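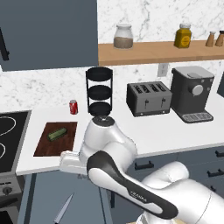

Fig. 1. Kitchen worktop with a wooden chopping board and a black three-tier stand.

Skillcombe Adult Learning
Planning a Small Kitchen
Session 4: Worktops and what goes on them
Notes by Elmarie Nkuna, revised December 20, 2020

Last session dealt with the position of the sink, cooker and fridge. We now look at the surfaces between them. Bring your floor plan from session 3, with the doors and windows marked. If you have not yet measured your walls, do that first, as the exercise at the end depends on it.

1. Three kinds of surface

It helps to divide worktop into preparation space, landing space and standing space.

Preparation space is where you cut, mix and roll. It should be one unbroken run. Two short pieces on either side of a cooker do not do the same job as one long piece, even if the total is the same.

Landing space is where things are put down for a moment: a pan off the hob, shopping on its way to the fridge, washed plates. Every appliance with a door needs some within arm's reach. A fridge needs it on the side where the door opens.

Standing space is taken up by whatever lives on the worktop all the time, such as a kettle, toaster, bread bin or fruit stand. People nearly always leave this out of their plans and then find that it has eaten into the preparation space.

2. Depth

The usual worktop depth in this country is 600 mm. The back part is awkward to work on, and most cutting and mixing is done near the front edge. This means the back can hold standing items without much loss, provided they are not so wide that they creep forwards.

A chopping board is normally used with its long side along the front edge. Check that yours fits with room beside it for a bowl. A board that hangs over the sink or the edge of the worktop is not safe to cut on. If a board slides, put a damp cloth under it.

3. Using height

Tiered stands, wall rails and narrow shelves all take things off the worktop by going up. A tiered stand takes the floor area of its lowest tray only, so it suits fruit, onions, cups or small jars. Points to check before buying one:

Total height against the gap below your wall cupboards. You need enough room to reach into the top tray, so measure with your hand in place.
The space between trays. Large fruit will not go into a stand made for cakes.
Weight. Load the bottom tray first. A stand with a heavy top tray tips easily when knocked.
Cleaning. Wire frames gather grease near a hob. Keep them at the other end of the run.

Shelves put up above the worktop should be shallower than the wall cupboards, or you will hit your head when leaning forward.

4. Case study: the Retamal kitchen

Fermín Carrasco and Renato Durán share a first-floor flat and asked the class for help in April. They had already bought new doors and did not want to move any pipes. Their complaint was that two people could not cook at the same time.

We listed everything on the worktop and asked when each thing was last used. The bread machine and the slow cooker went into a low cupboard. The microwave went up onto a bracket, with its base at chest height for the shorter of the two. The draining rack was changed for one that hangs over half the sink.

The run between sink and hob had been split in the middle by the kettle. Moving the kettle to the corner by the window joined the two halves, and the new socket it needed was the only electrical work. Fermín now prepares food on that run and Renato uses the piece beside the fridge.

The class disagreed about the microwave. Patricio Núñez pointed out that lifting hot soup down from chest height is a risk, and that a shelf under the worktop would have suited them better. I think he has a good case, though it would have cost them a drawer. Be ready to discuss this.

5. Lighting the surface

A single ceiling light puts your own shadow on the work. Strip lights fixed under the front edge of the wall cupboards light the whole depth of the worktop. Fixed at the back, they light mostly the wall. Any new wiring should be done by a qualified electrician.

6. Exercise for session 5

Draw your worktop from above at a scale of 1 to 20. Cut out pieces of paper for each thing that stands on it, at the same scale, and place them. Shade the longest clear run that is left and write its length beside it. Then try one other arrangement and do the same.

Bring both drawings. Sebastián Acuña will take session 5, on drawers and cupboards, and will start from your plans.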